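# Questions people ask before their first teaching session

We've gathered these from emails, from the sign-up desk, and from the very patient people who sat through the first round of sessions in August. If yours isn't answered, write to Kacper Dudek at the Torow lab – he reads everything, though not always quickly.

### Do I need to know anything about robots?

No, and please don't cram the night before! If you can pick up a cup and put it down again, you already know the part we need from you. Some of our best demonstrations so far came from people who had never touched a controller of any kind, perhaps because they took their time and didn't try to be clever with it.

### What's the difference between teaching by hand and teaching by remote?

When you teach by hand, you stand beside the real arm at our Piritz bench, take hold of it just behind the wrist and move it through the job yourself. The arm goes slack enough to follow you, and it records where each joint went along the way. It feels a bit like helping a small child write their name.

When you teach by remote, you sit at a desk with two handheld controllers and drive both arms in a simulated room. We use this for almost all of the tabletop tasks. A spilled bottle costs us nothing there, and you can start over with one button (the big one on the left controller, which you will press by accident at least once).

### How many times will I have to do the same thing?

More than you'd like, I'm afraid. Our set of tabletop demonstrations stands at 457 right now, and 277 of those were done by remote. We would love to reach 2,000 before we retrain. You won't be doing them all yourself, of course. A normal session is an hour and a half with a break in the middle, and you're welcome to stop early if your hands get tired.

### Should I do it the same way every time?

Please don't try to. Aim for the same result, but come at the bottle from the left if that's what feels natural this time, or use the other arm. A robot that has only ever seen one path tends to get stuck the moment something has been nudged over a little.

### What if I fumble?

Keep going and fix it, the way you would at your own kitchen table. A missed grasp followed by a calm second try is useful to us, and we keep plenty of those. If it has really gone wrong, say "scrap it" out loud and whoever is sitting with you will mark that one for removal. We threw out 68 from the last batch and no feelings were hurt.

### What will I see while I'm driving the arms?

You'll have more than one view to work with, including a close one of the gripper fingers and a wider one that takes in both arms and the table.
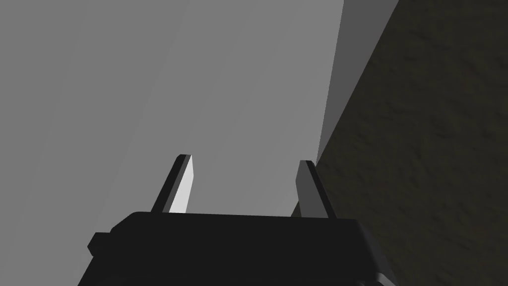
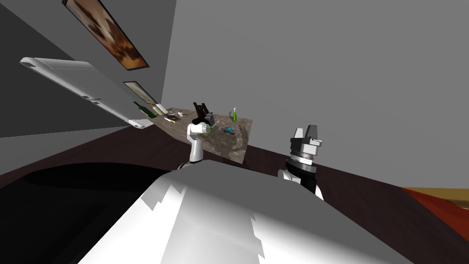
Most people lean on the wide view for getting near an object and then switch their attention to the close one for the last little bit. The tilt bothers some newcomers for the first few minutes. If you start to feel queasy, look away from the screen, have some water, and tell us – we can turn the view upright for you, though it takes a minute to set up.

### Why are my movements slower on the screen than in my hands?

We cap the speed of the arms on purpose. Fast swings look impressive but they make messy recordings, and the real arms at Piritz couldn't follow them anyway. Give the arm a moment to catch up before you close the fingers.

### Can I bring my teenager?

Yes, from fourteen up, for the remote sessions only. Please mention it when you sign up so that we can set out a second chair.

### Where do I park?

Behind the Gavetti building, in any space without a number. The door on that side sticks, so give it a good pull.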